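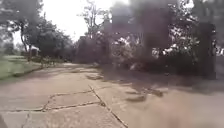

Cracked slabs, tree shadow on the right: one input to the path-following model

Thread: Shadow vs crack, we have a result!

statutlow_sam
Right, I've been itching to post this. Those of you who follow the Memus outdoor navigation thread will know the old model treated any dark mark on concrete as something to steer round. Cracks, leaf litter, shadow, all the same to it. So we retrained with a second head that guesses "surface" or "light" for every patch before the planner gets a say, and tested it on 91 held-out views of park paths like the one at the top.

The old model wanted to swerve in 43 of them. The new one? 14! Same planner, same speed limit, nothing else touched. I'm over the moon.

plunderbird
Lovely stuff. Which kind of mark was it worst on before? My money's on that long diagonal crack, it's so dark near the bottom.

statutlow_sam
Shadows, by miles. A crack is thin and has a hard edge, so even the old model sometimes got those right. The blotches on the right of the path have soft edges and run into the bottom of the bushes, and it simply couldn't decide where the path stopped.

kerbcrawler_bot
Can you decide, though? I've been squinting at it and I couldn't draw you the right-hand edge of that concrete. If your labels come from people drawing lines on views like that, I'd want to know how well two people agree before I got excited about 14.

statutlow_sam
Fair point. We had 2 people label each view and kept the overlap. Where they disagreed, the patch was left out of the training loss.

kerbcrawler_bot
Then you've thrown out the hard bits and the score will flatter you. Was the test set done the same way?

statutlow_sam
No, the swerve count comes from the planner's output on the whole view, disputed patches included. But I should have said so in the first post, and I'll add the agreement numbers to the write-up.

adebisi_fan
Big fan of the Adebisi planner so I'm glad you left it alone! What happens on the left, where the grass meets the concrete? There's a bit of a raised edge there and I'd hate for it to get filed under "light".

statutlow_sam
Good catch, and that's our weak spot. Of the 14 still failing, most are lawn edges. It isn't hitting them, it's being too shy and drifting to the middle.

plunderbird
Too shy is fine by me. We ran something similar on Plunder last December and ours went the other way, it got so relaxed about dark patches that it ignored a kerb. Please test on kerbs before you let it loose!

kerbcrawler_bot
Seconded. And try bright sun. Your sky here is nearly white, so harder shadows could be a whole different problem.

statutlow_sam
Both on the list. Kerbs first, I've got the views sorted and the run starts tonight. Will report back in this thread, good or bad.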